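Why Do We Make the Bed?
By Vimala Kandasamy
July

When I was eight, I had a brilliant argument for not making my bed. It went like this: I'm going to get back in it tonight, so why bother? I tried it on my grandmother, who listened very politely and then handed me a corner of the duvet.

I've made a lot of beds since then. I even worked one summer at a little hotel in Trastville, where there were 33 rooms and every single one had a bed that needed doing before lunch. So I've had plenty of time to think about that argument, and about what all the layers on a bed are really for. Let's start at the bottom and work up!

What's under you?

First comes the mattress, the thick squashy part. Some mattresses have metal springs inside. I once met a man called Gopinath Kamath who repaired old mattresses, and he let me look inside one that had 684 springs in it. Each spring was about as tall as a mug, and when you pushed on one with your finger it pushed back. That's the whole trick of a spring mattress. The heavy bits of you (your bottom, mostly) squash the springs down a lot, and the light bits of you (your feet) only squash them a little, so you're held up all the way along.

Over the mattress goes the bottom sheet. A sheet is thin and easy to wash, and a mattress is enormous and very hard to wash. You sweat a bit every night, even in winter, and you shed tiny flakes of skin all day and all night without feeling it. The sheet catches most of that. Then it goes in the washing machine and comes out clean, and the mattress stays nicer for years.

What's on top of you?

Now for the duvet, which is my favourite part. A duvet is really a big flat bag full of fluff. The fluff might be feathers, or wool, or something made in a factory, but the important thing in there is air. Air that's trapped in lots of little pockets can't move about much, so the heat from your body can't escape very quickly. You are the heater! The duvet doesn't make any warmth by itself. If you put your hand under it on a cold evening before anyone has been in the bed, it feels chilly, and ten minutes after you climb in it's lovely.

Birds do the same thing, by the way. When you see a robin looking like a round ball on a frosty morning, it has fluffed up its feathers to trap more air.

A double duvet is much bigger than you are, so moving one around on your own can feel like wrestling a cloud. The easiest way I know is to fold part of it back on itself first and then deal with one bit at a time.

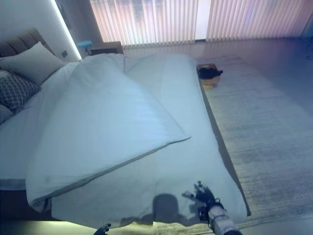

A big white duvet with its top layer folded back to a point. Can you spot the patterned pillow?

See how the fold makes a triangle? You can try this with a square of paper. Pick up one corner and fold it slantways across, and you get a triangle every time, with a nice sharp line along the fold. Paper keeps its line for ages. A duvet is softer and puffier, so when you open it out again you can usually smooth the crease away with a few sweeps of your arm.

Pillows do two jobs. The plain ones are generally for sleeping on, and they fill up the gap between your head and the mattress so your neck isn't bent. The fancy ones with patterns on are often just for looking at, and at bedtime they get thrown on a chair. (Or on the floor. Or at your brother.)

Why is some cloth see-through?

Have you ever hidden under a sheet in the daytime and noticed that you can still see light coming through? I used to think sheets were solid, like a wall, only floppy. They aren't. Cloth is made of threads that go over and under each other, and between the threads there are tiny gaps. Light sneaks through the gaps and through the threads too if they're thin and pale.

Here's something to try. You need a thin white sheet and a torch.

Hold up one layer of the sheet and shine the torch at it from behind. Lots of light gets through. Now fold the sheet so there are two layers, and then four. It gets harder and harder to see through, because the gaps in one layer are covered up by the threads in the next. A folded or bunched-up bit of a sheet looks whiter and more solid than the bit that's hanging in one thin layer, even though it's all the same cloth.

Next, put your hand between the torch and the sheet. You've got a shadow! Your hand stops the light, so there's a dark patch on the cloth in the shape of your fingers. Move your hand closer to the torch and the shadow grows huge. Move it closer to the sheet and it shrinks and gets sharper round the edges. My friend Rodica Ilie can do a rabbit, a goose and a very good crocodile. I can only do a crocodile, and it looks like a sock.
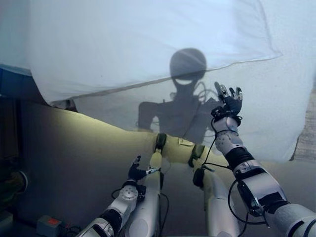
So how do you make a bed quickly?

Everybody has their own way, and this is mine.

1. Take all the pillows off and put them somewhere clean.
2. Pull the bottom sheet tight and brush off any crumbs. (I'm not asking how they got there.)
3. Hold the duvet by its two top corners and give it one big shake. This lets air back into the squashed parts.
4. Let it float down, then walk round and tug it until the same amount hangs over each side.
5. Smooth out the creases with your whole arm, like a windscreen wiper.
6. Put the pillows back, plain ones first and fancy ones in front.

If you've got somebody to help, stand on opposite sides and do the shake together. It's much more fun, and you get a proper whoosh of wind in your face.

And what about my brilliant argument? Well, I still think it was quite a good one. A bed works perfectly well if you don't make it. In fact, it's a good idea to leave the covers turned back for a while after you get up, so any dampness from the night can dry out. Have your breakfast, brush your teeth, then go back and do the duvet. I told my grandmother this when I was grown up. She said that was fine, and asked me whether I'd had my breakfast yet, and then she handed me a corner.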